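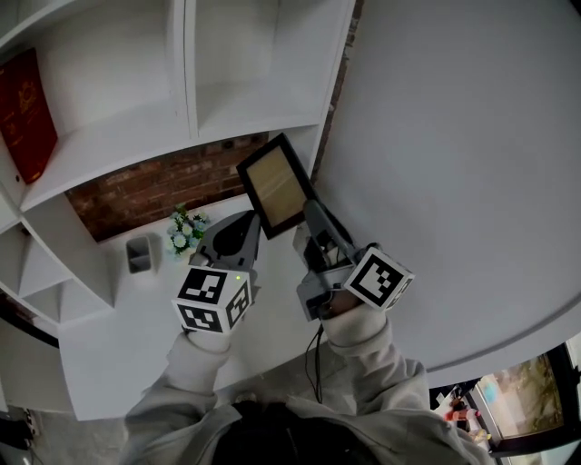 I've been putting off writing about time alignment for months, mostly for fear it would bore everyone except Leszek, but it has eaten my whole fortnight so here we are. The pose of the hand-held gripper comes from the marker cubes, and the pose is really the easy part (well, easier). The hard part is knowing which instant it belongs to. Take the little black-bordered picture held between the fingers there, tilted a bit and being carried about over a round table. If the pose estimate lags the finger opening by even a few video frames, the policy learns to let go of the thing while it's still in the air, and it will do so with tremendous confidence.

My old approach in Nellow, our replay tool, was to match every pose to the nearest finger reading and hope for the best. I defended this for longer than I should have. Kenza finally sat me down with a cup of tea and a plot of 156 demonstrations laid over each other, and the drift was plain as day, a lovely slow slope from left to right. Two clocks, each quite sure of itself.

So now we fit an offset and a rate for every recording. I look for moments when both streams ought to agree, interpolate the finger width in between, and throw out anything where the fit is poor. Rotations get proper spherical interpolation, which I had been cheerfully skipping (sorry, Kenza). It threw out nine recordings on the first run, and when I went through them by hand I agreed with it on all but one.

The other headache was the cubes flipping. When a camera sees just one face of a cube nearly square on, there are two poses that explain the corners almost equally well, and the solver will hop between them like it can't choose a seat on the bus. With two or three faces showing it behaves itself beautifully. I've added a check that favours whichever answer is closer to the last good one, and it's coloured orange in the viewer whenever it had to step in, so you can scrub along and find the dodgy bits.

Next up is the Drerura planner, which still thinks every shelf is a solid block and refuses to reach into any of them. Damián has a branch for that and I've promised to review it by Monday.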